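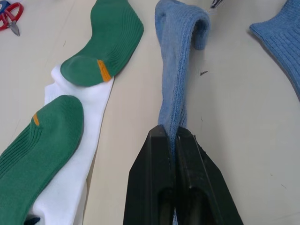
I have been through a lot of socks. The cheap multipacks go flat at the heel by spring, and the nice wool ones I keep for hiking and then forget I own. So when I needed everyday socks again in March I went for the ribbed ankle pairs from Limomo, mostly for the colors, and I have ended up liking them so much that I'm writing a whole review of socks. I ordered 4 pairs to start with, blues and greens, and a second batch went in the basket before the month was out.

First, the knit. The ribbing runs the full length of the sock, not just at the cuff, and that makes a bigger difference than I expected. They hug your foot without squeezing it, and they don't slide down into my boots the way smooth socks do. I walk to work along the river path at Halgate, and on my old socks I had to stop and hitch up the left one at least once. I haven't had to do that with these at all!

The light blue is soft and a bit fuzzy right from the start - heathered, like a favorite old sweatshirt. The green is a proper forest green, darker than it looked on my phone, and I love it with brown shoes. It also shows every speck of lint, so if you have a pale towel that sheds, keep it out of the same load.

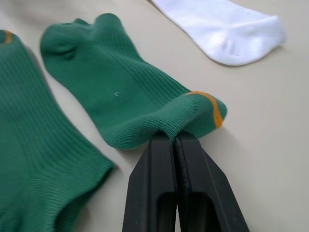

My favorite part is the little stripe of mustard on the cuff of the green ones. It's thin enough that you could miss it, but it peeks out over a low sneaker and cheers me up at 7 in the morning. The cuff itself is knit finer and tighter than the rest. I worried it would leave a ring around my ankle by evening, and it leaves a faint one, gone by the time I've made dinner. If you have wider ankles I'd go up a size.

Stretch is very good. I tug mine lengthwise before folding to get the twist out after the wash, and they go back to shape every time. I pair them flat on the table, blues together and greens together, and fold once. Balling them up ruins cuffs, and I will not be argued out of this.
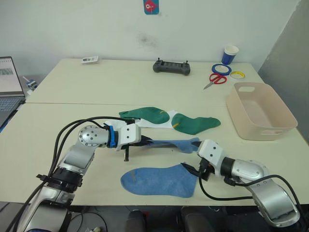
Pairing up the blues, with the greens waiting by the pink basket.

I also own the Vukurness ribbed ankle sock, so a quick comparison. The Vukurness is thicker and warmer, better for a cold floor, but it takes forever to dry on the rack and the toe seam sits right on my little toe. The Limomo seam is flatter. For winter evenings I'd still reach for the Vukurness, for everything else the Limomo wins easily.

Complaints? A couple. The blue picks up marks quickly, so anyone who pads around the kitchen without slippers should think about the green. And the sizing chart only comes in two bands, which is a bit lazy for a sock this good. I bought mine at Kwok, where they hang on the wall by the register, and the colors there are easier to judge than online.

Would I buy them again? I already have, and I'm hoping they do a gray.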